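Kanaujia honey fair draws a record crowd
06/10/2024

What a turnout! The Kanaujia honey fair welcomed 1,090 visitors this year, up from 900 last fall, and the tasting tables were busy right up to closing. Shalini Prajapati won best dark honey with her very first entry - a smoky, almost malty batch that had the judges going back for more. Dinesh Maurya took the light class, and his beeswax candle workshop filled up so fast that he ran it twice (and is happy to do it again next October!).
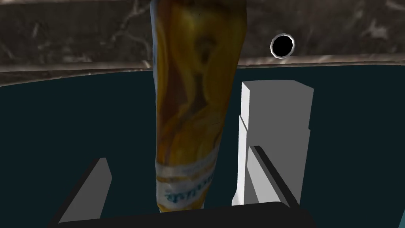 Also in town: Tavon library extends its hours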